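Ticket: Pondari cell, gripper fingers and bins — what to order before September
Status: open
Site: Aner workshop

Request
We want to plan the spare parts for the second half of the year. The quote from Dader is 1,609 for the full kit, with 11 pairs of fingers inside. Our budget line can not take this in one order, so we ask if a smaller kit is possible.

Checked so far
1. Asked Dader if finger pairs are sold alone. Answer: yes, but the minimum is five pairs.
2. Compared with the soft fingers from Song. They cost less per pair, but the adapter plate is extra and the delivery takes around three weeks.
3. Tried the hand tool task with the present black fingers. The screwdriver is held upright by its handle, over the white bin. For this tool I see no need to pay for a wider finger.
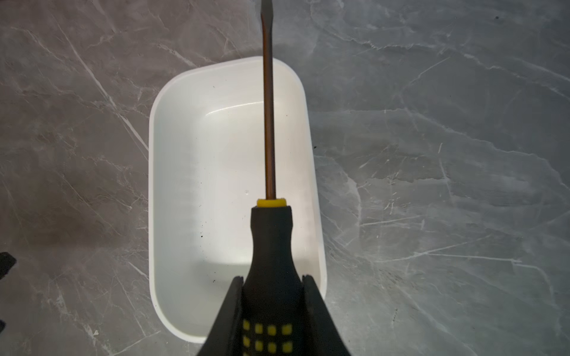 4. Bins. The white one has small dark specks on the floor of it. Please add a cleaning brush to the order — it is a small cost and we always forget it.

Next step
Waiting for the new quote from Dader with five pairs and no adapter. Please do not close the ticket before it arrives.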